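About Flellow

Hi, and welcome! I'm the one behind Flellow, a tiny shop for plain colored blocks that I run out of my spare room in Zamora.
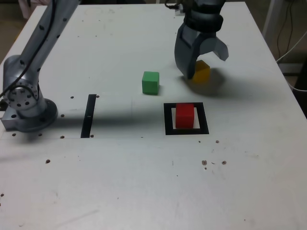

Green, yellow and red on the white table.

I started with a batch of 300 and figured they'd last me a year (they were gone by March). Since then I've sent out 3,124 blocks, mostly to preschools and math teachers — plus one very patient grandma who keeps reordering yellow. We do 6 colors now, and I still pack every box myself. Got a question about sizes or school orders? Write me, I love mail!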